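List: hirberg-tenants
Date: Tuesday, September 5, 2023
Subject: Re: Mesh chairs, bulk offer from Wultum

On the chair thread, the third-floor rep wrote:

> Wultum will swap out every desk chair on our two floors for their
> Heiskanen model at 25 percent off list, if we sign before the
> end of the month. They say the mesh back cuts back pain and the
> chair lasts 10 years. I sat in one in their showroom and it was
> great. I think we should jump on it. Any objections?

Yes, I have a few.

First, the discount. 25 percent off list means nothing until somebody tells us what list is. I went looking and found the Heiskanen on Wultum's own site with no price at all, just a button that says to call. When we bought the standing desks in March we got the same kind of "percent off" and I later saw them cheaper in a plain retail store, delivery included. I'd like a dollar figure per chair, in writing, before I get excited.

Second, the back pain claim. Cut it compared to what? A kitchen stool? I asked the sales rep for whatever study they're leaning on and got a brochure with a drawing of a spine. I'm willing to believe a good chair beats a bad one. I'm not willing to believe the mesh is what does it. Most of us already have mesh and I hear the same complaints I heard when we had foam.

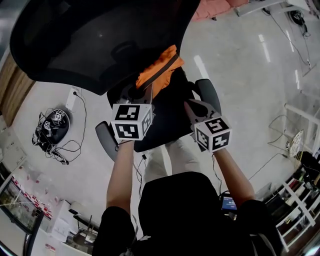 Black mesh back, same general type we'd be paying for again.

Third, the 10 years. Read the warranty sheet. The frame is covered for 10. The gas lift is covered for 3. The casters and arm pads aren't covered at all. Every chair I've seen thrown out of this building went because it sank or because the arms split, so the long number is on the part that never breaks.

And a few minutes in a showroom is not a test. Any chair feels good when you've been walking around a store. Sit in it through a budget call and then tell me.

Here's what I'd go along with. Ask Wultum to lend us 5 chairs for a month, no deposit, and pass them around to people of different heights. If they won't, that tells me something. Meanwhile get a quote from Gukent for replacing just the gas lifts on what we have. They did it for the suite downstairs and I haven't heard any grumbling from that direction, though I admit I haven't asked.

I'd also like to know who hauls the old chairs away and whether that's in the price. The offer doesn't mention it. Last time "removal" meant they took them as far as the loading dock and the building billed us.

As for the end-of-month deadline, I've gotten three "final" offers from these people since I moved in. I think we can let this one go by.

If someone has the real price list, please post it to the list and don't just send it to me.

-- 
4th floor, north side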